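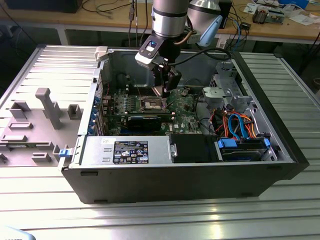 What do we mean by the "support" of a mural?

The support is whatever physically carries the paint: the wall itself, together with any render, plaster, board or primer that lies between the masonry and the first layer of color. In this course the word always includes the condition of that wall at the time of painting, so far as it can be known.

Unit 4: Walls, Supports and the Life of Public Painting
Course convener: Shobha Subramaniam
Seminar leaders: Kofi Eshun and Yayra Amegashie

Purpose of this unit

The first three units dealt with commissioning, authorship and the legal position of painted walls. Unit 4 turns to the wall as an object of study. Students are asked to set aside the question of whether a given mural is good or important and to consider what it is painted on, what was there before it, and what has been done to it over the years.

Much of the older writing on community murals treats the wall as neutral. Photographs were cropped to the painted area, and captions gave the artist, the title and the year but seldom the building. A reader of such a book may learn a good deal about composition and very little about the street. The notes that follow set out a vocabulary for repairing that omission and apply it to the Plundstead murals, which serve as our main case throughout the term.

4.1 Terms used in this unit

Support. See the definition given at the start of these notes.

Ground. The prepared layer applied directly to the support to receive paint. On exterior walls the ground is often a masonry primer. In some cases the ground is an earlier mural that has been lightly sanded and painted over.

Ghost. Any earlier image or lettering that shows through a later layer. Ghosts are most often seen where a dark design has been covered by a single pale coat. Painted shop signs are a frequent source.

Loss. An area where paint has come away. Loss is described by its depth: to the ground, to the render, or to the masonry.

Buffing. The covering of unauthorized marks with plain paint. Buffing is usually carried out by a property owner or a municipal crew. For our purposes a buffed patch is a layer like any other and must be recorded as such.

Retouching and repainting. Retouching is confined to areas of loss. Repainting extends over surviving original paint. The two words are used loosely in the press and students should not follow that usage in written work.

4.2 The Plundstead walls

The Plundstead murals were painted over several summers by a loose group of artists working under the name Gbeho. The group had no fixed membership. Etornam Ofori, who drew most of the early designs, described the walls as "borrowed," and the word is apt. None of the buildings belonged to the artists, and in only 2 cases was there a written agreement with the owner.

The walls fall into two types. The first is the gable end, exposed when a neighboring house was demolished. Such walls were never intended to face the weather. They carry traces of interior life: chimney flues, patches of wallpaper adhesive, the line of a former staircase. The Gbeho painters left several of these features uncovered and worked them into the design. At the Clemari bakery the diagonal of the lost staircase becomes the bank of a river.

The second type is the boundary wall, built to face the street and generally in sounder condition. Boundary walls took paint more evenly, but they were within reach of passersby and attracted more additions. The long wall beside the former Tellent depot, which runs to 300 feet, was painted in sections by different hands, and the joins between sections are still the best evidence for the order of work.

Students sometimes assume that the gable ends, being higher and harder to reach, have survived better. The reverse is the case. Water entering at the top of an unprotected gable travels down behind the render and pushes the paint off from the back. On the Tellent wall, which has a stone coping, the main causes of change have been buffing and repainting.

4.3 Reading a layered surface

Venkatesh Arumugam's survey of the Tellent wall remains the model for work of this kind. He divided the wall into 15 bays, following the existing brick piers, and drew each bay separately before making any statement about the whole. For every bay he noted the support, the ground, the sequence of visible layers and the position of any loss. Interpretation was kept to a separate sheet.

The value of the method became clear at bay 10. Earlier accounts had treated the seated woman in this bay as part of the original scheme. Arumugam's drawing shows her left sleeve passing over a buffed patch, which in turn covers lettering in the same red used in the neighboring bays. The figure therefore belongs to a later campaign. Ofori has since confirmed that the first design for the bay held only a line of text.

Two cautions apply. A layer that lies on top is later than the one beneath it, but the interval between them may be an afternoon or a decade, and the surface alone will not usually say which. Secondly, color is a weak guide. Exterior paints fade at different rates according to pigment and exposure, and a red on a shaded return wall may look newer than the same red a few feet away in full sun.

4.4 Unauthorized additions

Tags, stickers, posters and stenciled images on or beside a mural are to be recorded with the same care as the mural itself. Students need not take a position on their merit. The relation between an addition and the painting it touches is often instructive. On the Tellent wall, tags cluster on the plain bands between scenes and tend to stop short of the faces. Whether this reflects respect, convenience or the habits of a few individuals is open to discussion, and will be taken up in the seminar.

The conservation literature has tended to class all such additions as damage. Amegashie argues that this classification is made too early, before the surface has been described, and that it leads to removal without record. Eshun takes a more cautious view and holds that where living artists object to an addition, their objection should carry considerable weight. Both papers are in the unit reader.

4.5 Fieldwork

Each student will choose one painted wall and prepare a surface record on the Arumugam model. The wall need not be in Plundstead. It should be visible from a public sidewalk, and students must not enter private land or use ladders.

The record should include:

A measured sketch of the whole wall, divided into bays or other sensible units
A layer description for each unit, using the terms in 4.1
A note of the light and weather during the visit
A separate statement of interpretation, no longer than 300 words

Photographs may be attached but do not replace the sketch. Visits in the early morning or late afternoon are advised, as low side light brings out raised edges and old repairs. Records are due in June, at the start of the final seminar.

4.6 Questions for the seminar

Is a repainted mural the same work as the one it covers, and who is entitled to decide?

Should a ghost sign that has surfaced through a mural be covered again?

What would be lost if the bay 10 figure were removed in order to recover the lettering?

Required reading is the Arumugam survey, introduction and bays 8 to 12, and the Amegashie and Eshun papers. The interview with Ofori is optional but recommended for those writing on Plundstead - the recording is held at the library desk and may be consulted on site only.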